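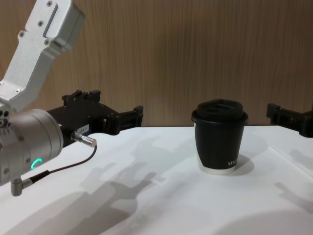
Two arms, one lidded cup, white tabletop.

Workshop > Buying & Planning > Robot arms on a small budget

We use cookies to remember your settings. Accept | Manage

The arm is the cheap part. I say this as someone who budgeted for the arm, felt very grown-up, and then met the gripper, the cables, the mounting plate and the table. Some tips before you sign anything.

Price the gripper separately. Quotes love to say "arm from" and leave the hand for page 3. Ask Gatside or Nolteck for one figure with everything bolted on, and watch how long the reply takes.

Measure the table, then measure it with your elbows out. Ours is 81 inches long and I was smug about it until two arms moved in. Allow 20 inches behind each base for plugs and bad language.

Buy a spare gripper cable with the first order. The Vaughan catalog wanted $710 for a kit containing the one cable I needed, plus a very nice case.
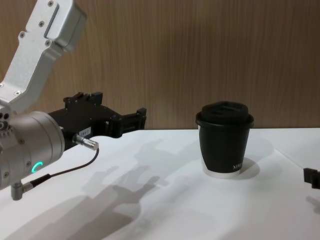
Left gripper open, cup still a little way off.

Look at how the cable hangs between wrist and gripper. A loop like that needs room of its own, so add it to your reach sketch. Mine went on in red pencil, late.

Test with cups you already own. A lidded coffee cup costs next to nothing and tapers, so it will teach you plenty about grip width. Save the Ballutach sample blocks for visitors.

Pick a pale, plain tabletop if you can stand wiping it. Dropped screws show up. So does coffee.

Keep a fifth of the money back until May, or whenever your second thoughts usually arrive. Mine went on a better power strip and a stool — the stool gets more use.

Related tips
Secondhand workbenches: what to check underneath
Labeling cables so you can read them next year
Renting or buying a compressor
Drawer liners that stay put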